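Farkano gripper comparison

The Farkano gripper comparison is a series of bench and free-space tests of two-finger electric grippers, carried out by the automation workshop at Nukow. It was started by Hamisi Rugemalira, who wanted a common way to judge grippers before they were bought for small assembly work. The tests are named after the Farkano building, where the first arm was installed.

Background

Before the series began, each group at Nukow chose its grippers from catalogue values. Rugemalira and his colleague Jabari Athumani found that these values were measured in different ways by different makers, and could not be put side by side. They wrote a short procedure of 7 tests, which covers closing force, repeat accuracy, finger wear and behaviour of the cable during wrist rotation.

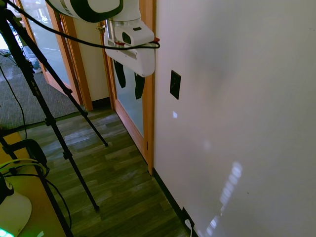
Cable behaviour is the part of the procedure which was changed most often. In the first version the cable was tied along the whole arm, and the results said little about normal use. The present version allows a free cable, and the operator records the smallest wrist angle at which it begins to pull. A long black cable that hangs in an arc and loops around the gripper housing, as on the white arm with black fingers, is recorded as "free, looped". The fingers point to the floor at the start of each run.

Procedure

Every gripper completes 2,000 closing cycles in 2 blocks. The fingers are measured after each 200 cycles -- always by the same person, to keep the reading of the gauge equal. The controller is a Steinbach unit, and its settings are not changed between grippers.

Reception

The procedure was later taken over by the workshop in Cloltora, with a shorter wear test. Athumani has criticised this version, as in his view most finger pads show their wear only in the second block.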